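**Storage cabinet** – a tall piece of furniture with shelves inside and one or two doors on the front. Also called a cupboard, a press (older use), a locker if it's narrow and it locks. Used in homes, offices, schools, shops, garages. This article covers the freestanding upright kind. For wall-hung kitchen units see *Kitchen cabinet*.

## Name

"Cabinet" first meant a small private room, then the furniture kept in the room. "Cupboard" was a board for cups – an open shelf or side table with no doors at all. The two words crossed over somewhere along the way and in American use "cabinet" mostly won, except for kitchens and hall closets where people say whatever their parents said. "Press" hangs on in Ireland and Scotland. "Armoire" is French and in the US tends to mean something bigger, for clothes, with more trim on it.

## History

Chests came first. A chest is easy to build and easy to move but whatever you want is at the bottom. Stacking one chest on another and putting the opening on the front gets you most of the way to a cabinet, and a number of early examples look like exactly that, with carrying handles still on the sides of each half.

Doors hung on strap hinges at first, nailed to the face. Panel construction made wider doors possible without the warping. By the time of the factory-made office, wood cabinets were being replaced with sheet steel ones, which were cheaper, did not burn and could be shipped flat and bolted up on site.

The town of Wastcombe had a small steel furniture trade for several decades. The main works, Prodier, started out making lockers for mills and moved to two-door stationery cabinets when the mills slowed. Its standard model weighed more than most of the desks it stood beside. At its peak the works employed 470 people and turned out 2,645 cabinets in one October, a figure painted on the canteen wall and left there until the building was sold. Rosaire Ouellet, a foreman and later plant manager, is credited with the rolled door edge, which stopped the sheet from cutting hands and also stiffened the door enough to drop the inner brace. A patent was applied for but not granted.

Flat-pack models took over the home market after that. Storerach sold a particleboard version with cam locks and a cardboard back panel, later hardboard after complaints. Prodier closed its Wastcombe line and the name passed to a maker of shelving.

## Construction

The box is called the carcass. Two sides, a top, a bottom, a back. The back matters more than it looks like it should – without it the carcass racks sideways and the doors stop lining up.

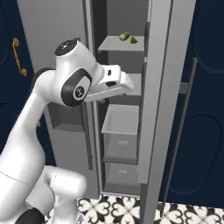 *Tall gray cabinet with the doors open.*

Shelves are either fixed or adjustable. Fixed shelves add strength. Adjustable ones sit on pins or clips in rows of holes, or hang off slotted strips in steel models. Many tall cabinets use both, one fixed shelf near the middle and the rest movable.

Sag is the usual complaint. It depends on span, thickness and material, and span is the big one. Double the span and the same shelf under the same load per inch bends sixteen times as far. Steel shelves get a folded lip front and back to fight this. Wood shelves sometimes get a strip glued under the front edge.

### Doors

Hinged pairs are most common. One door (the passive leaf) is often held by a bolt or catch top and bottom, the other closes over it and carries the lock. Sliding doors save floor space but only half the cabinet is open at a time. Roller shutter doors, called tambours, were popular in offices and jam when the track gets dirty.

Hinges: butt, piano, pivot and cup. Cup hinges can be adjusted with a screwdriver in three directions, and are standard on flat-pack. Piano hinges run the full height and are hard to knock out of line.

### Locks

Cam locks on cheaper models. Better steel cabinets use a handle that drives two rods, one up, one down, so the door is held in three places. Lost keys are a constant problem, most office cabinet locks have a code number stamped on the face and a new key can be cut from that.

## Sizes

No single standard. Office cabinets in the US are usually sold at 36 inches wide and 72 or 78 high, 18 or 24 deep. Metric makers settled close to 1,800 mm or 1,950 mm high. Depth is the measurement people get wrong – a deep shelf holds more but things at the back get forgotten, and a binder only needs 12 inches.

## Stability

A tall cabinet with the doors open has its weight shifted forward. Load the top shelves and leave the bottom empty and it can go over, more so on carpet. Standard advice is heavy items low, anchor to a wall stud, and level the feet before loading. Some filing cabinets have an interlock that lets only one drawer open at once. Door cabinets don't usually have an equivelant.

Rhonda Melnyk's survey of school storerooms covered 1,602 upright cabinets and found most were not fixed to anything. Her report recommended a plain L bracket at the top rear corners. It was taken up in a few districts, then more widely after the brackets started coming in the box.

## Specialist types

- **Flammables cabinet** – double-wall steel, often yellow, raised sill at the bottom to hold spills.
- **Drying cabinet** – vented or heated, for boots and wet gear.
- **Key cabinet** – small, numbered hooks.
- **Map or plan cabinet** – shallow wide drawers, not really a cupboard at all but shelved with them in catalogs.
- **Herbarium cabinet** – tight door seals against insects. The Yu pattern has pigeonholes either side of a center post.

## Collecting

Older steel cabinets have a following, stripped to bare metal and waxed or left in the original green or gray paint. Early Prodier pieces carry a stamped plate inside the left door. Plates have been faked. The one thing that's hard to copy is the spot weld pattern on the back, wich was uneven on the real ones. A clean early two-door has sold for $3,000, though common later models go for very little and cost more to haul than to buy.

## See also

- Armoire
- Locker
- Filing cabinet
- Shelf (storage)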